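Ticket 659 - Newsletter PDF prints with every heading shifted and the last column missing
Opened by: Mimoza Babić
Product: Cimia page layout, desktop version
Status: Solved
Posted: Sunday, January 13, 2019

Hi everyone! First ticket from me, so forgive the length. I put together the quarterly newsletter for the Kullosham walking club and I love Cimia, I've used it since June and it has made the whole job so much more fun. This weekend it beat me, though.

The newsletter is 13 pages, three columns, lots of small maps and route notes. On screen it's perfect. When I export to PDF and print, the headings sit a little too low and run into the first line of text, and on pages 4, 7 and 8 the right-hand column is gone. There is no error message.

What I tried before writing:

- Restarted the program and the computer. Same result.
- Exported with "Fit to page" off. Headings still low, column back on page 4 but still missing on 7 and 8.
- Printed from a different PDF reader. Same.
- Sent the file to my sister, who has a different printer. Same again, so I've stopped blaming my poor printer.

The club prints 300 copies and the file goes to the print shop on Tuesday.

Reply from Support (Lazarević desk)

Hi Mimoza, thanks for such a clear report. Two questions. Which typeface are the headings in, and did you start the file from one of our templates or from an older newsletter? Could you also open File > Document Report and paste the part called Fonts?

Reply from Mimoza

Headings are in Tomik Bold, body is whatever the template came with. I started from last summer's issue and saved it under a new name. The Fonts section says:

Tomik Bold - found (2 versions)
Tomik Regular - found
Body Serif - found, embedded

Two versions! I had no idea. I must have installed it once for myself and then again when the club sent me their folder.

Reply from Support

That explains the headings. The screen view is using one copy and the export is using the other, and the older copy has taller spacing built into it. Please try this:

1. Close Cimia completely.
2. Open your computer's font list and remove both copies of Tomik Bold.
3. Install the newer one only.
4. Open Cimia, then choose Tools > Rebuild Font List.
5. Export page 1 by itself and print it.

Leave the missing column for now, we'll take that separately.

Reply from Mimoza

It worked!! Page 1 is gorgeous. The headings are exactly where I put them, and I may have done a small dance in the kitchen. Rebuilding the list took 45 seconds and I'd been fighting this since Friday night.

Pages 7 and 8 are still missing the right column. Page 4 is fine as long as "Fit to page" stays off.

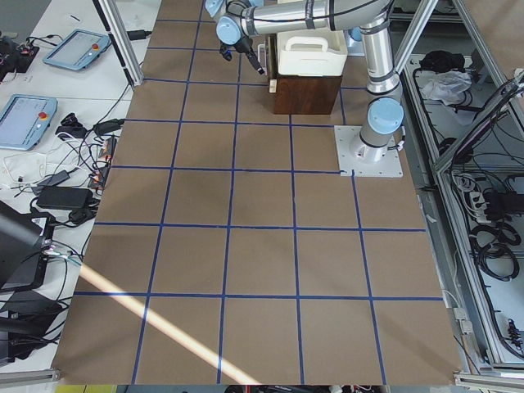
One more thing I noticed on page 7: if I click in the empty space where the column should be, the text is still there and I can select it. It only disappears in the export. Page 8 behaves the same way.

Reply from Support

Very useful, thank you. Select the text in that column, open the Layers panel and look for a little crossed-out printer next to the layer name. If it's there, the layer is set to "screen only". Older files sometimes carry that setting over when a page is duplicated.

Reply from Mimoza

Found it! The layer was called "notes to self" (oh dear) and I had pasted the whole column into it, then copied page 7 to make page 8. I clicked the printer icon, exported again, and all 13 pages came out with every column in place - even with "Fit to page" back on.

Thank you so much for the patience and the quick answers. I've renamed the layer, and I'm going to keep a clean copy of this issue as the starting point for the next one. Happy for you to close the ticket.

Reply from Support

Lovely news, and good luck with the print run. Closing as solved. If the headings move again, reply here and the ticket will reopen.

Contact support | © 2019 Cimia | Back to top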